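工单编号:51
提交日期:2026年9月26日
提交人:Njoroge Mohamedi
处理人:Killian Marty
所属区域:Honham 楼 Dumlao 室
状态:处理中

## 一、问题描述

提交人报告,台面物品未按《Resance 物品归位规定》存放。耳机、线缆与小瓶同置于深灰色大理石纹台面,取用不便,线缆有被拉扯的可能。左侧墙面的白色网格分隔篮按规定应用于存放线缆及耳机,目前未启用。提交人请求核定各类物品的存放位置,并更新台面物品清单。

## 二、现场核查

1. 耳机置于台面,白色细线自耳机附近延伸。白色插线板上接有蓝色接头。处理人要求,在核实该细线用途之前,不得拔除接头。
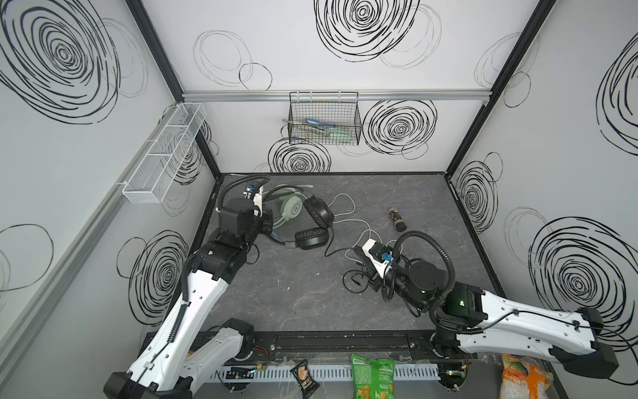 前沿放置的零食袋不属于本区域登记物品,应移交 Ballcombe 公共储物柜,由提交人办理登记。登记时填写柜号33即可,无须另行申请。

2. 后墙黑色网篮挂于铝制横杆,篮内已有器具,暂不调整。棕色小瓶横放于台面,瓶身有标签。处理人要求核对标签内容后将其直立存放,标签朝外。 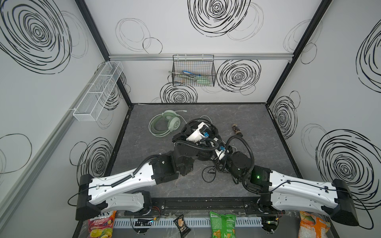
3. 白色网格篮斜挂于左墙,内有分隔。经查阅四月份的登记记录,该篮单格限重为10牛,存放耳机及短线缆符合要求,插线板不得放入。

## 三、处理意见

- 耳机:线缆松散盘绕后放入白色网格篮靠外一格,不得缠绕于头梁。
- 白色线缆:先确认两端连接对象,再行收纳;暂时保留在台面的,应沿墙边布置。
- 小瓶:标签核对无误后登记,标签不清者单独存放。
- 黑色网篮:仅限存放细长器具,金属柄不宜伸出篮外。 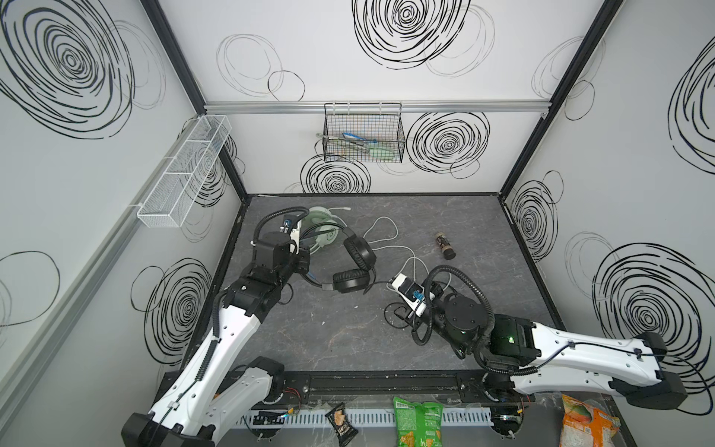 上述意见已于当日转交提交人。提交人回复,薄荷绿色物件与黑色耳机是否应分别登记尚不明确,清单中仅列“耳机”一项。处理人答复:以资产标签为准,标签不同的分别登记;无标签的,先按临时物品登记,保留期为50日。

## 四、待办事项

- [ ] 核实白色线缆的用途(Njoroge Mohamedi)
- [ ] 核对小瓶标签并登记(Njoroge Mohamedi)
- [ ] 修订台面物品清单,补充耳机条目(Killian Marty)
- [ ] 归位后复查白色网格篮的挂装角度(Killian Marty)

待办事项全部完成后,由提交人在本工单内确认,处理人方可关闭。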